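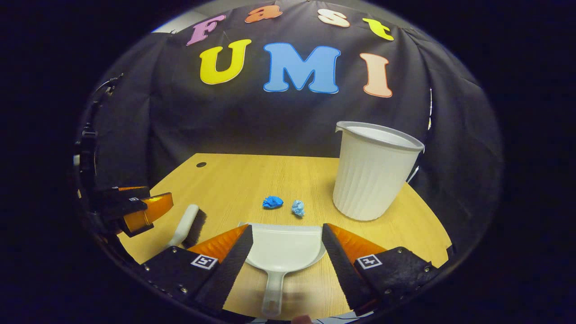 Sweeping task, both hand grippers, table two. Backdrop with the felt letters.

Prutetstead Shared Workshop
Minutes of the meeting of the gripper build group
Oct 10, 2025

Minutes taken by Ľudovít Vaněk. Seven members present, two excused. The meeting was opened at 18:10 in the back room.

1. Minutes of the September meeting

The minutes were read and accepted with one correction. In point four the length of the camera cable was written wrong. It should be the longer one, as bought.

2. State of the two hand grippers

Both grippers are now complete and can be used by any member who had the short introduction. The right one was rebuilt after the September meeting with new orange finger pads. The left one still has the pads from the first print. Members who tried both said that the new pads bend more easily and hold a thin handle better. One member did not agree and finds the older pads more predictable for the brush. It was decided to keep one of each until the next meeting and then to vote.

The screws along the edges of the fingers were discussed for a long time. Some of them become loose after one evening of work. Robles offered to supply a small bottle of thread lock at cost price. Accepted. Please do not put it on the screws which hold the pads, these we must be able to open.

The square tags on the fingers must stay clean and flat. If a tag has a lifted corner, print a new one from the file on the workshop computer, at 100 percent size, and write it in the book.

3. The sweeping task

The task is paper balls, brush and dustpan, one gripper for each tool. The recording so far has 423 runs. After looking through them, the group removed 15, mostly because the tag of one finger was hidden behind the other hand for too long. The remaining ones are kept.

There was a question if we should use only one color of paper. At present we have two blues, one dark and one pale. The opinion of the majority was that different colors are better for us, and that we should add also green and white. Old printer paper is welcome. Please crumple it tightly, the soft balls open again on the table.

The position of the dustpan was also discussed. When it is held by the sides of the scoop, the front lip lies more flat on the wood than when it is held by the handle. It was agreed to hold it by the sides in all new runs. The white container stays on the right side of the table, and the person who records should not move it between runs.

4. The backdrop

The black cloth is hanging with folds and at the upper left it does not cover the wall completely. It was proposed to buy a wider cloth. It was also proposed to iron the present one, and this was accepted as the first step. The felt letters can stay. One member asked that they are removed, as they come into every recording – the vote was five to two for keeping them.

5. The arm

The second-hand arm from Wevemen is on the bench but is not yet connected to power. The supply which came with it has a different plug than was promised in the advertisement. I have written to the seller and wait for an answer. Until then nobody should try with an adapter. The base plate was drilled in the last week and it fits on table one without changes.

The first goal for the arm is only to carry the dustpan from one side of the table to the other. The full sweeping comes later and needs the second arm, for which we have no money now.

6. Money

The bill from Nusska for the printing material was paid. The group still owes the workshop for electricity for two months. It was agreed that each member pays the same part as last time, in cash or to the workshop account, with the word GRIPPER in the note.

7. Other points

The door of the back room must be closed when the printer runs, the other groups complained about the noise.

The small label on the left gripper is not to be removed.

A new member asked if the grippers can be taken home for one weekend. The answer was yes for one gripper at a time, with the name written in the book – but not before the arm is tested.

8. Tasks until the next meeting

Iron the cloth and hang it again: Ľudovít
Thread lock from Robles: Ľudovít, with the next order
New tags, two sets: open
Copy of the recordings to the second disk: open

The meeting was closed at 19:50.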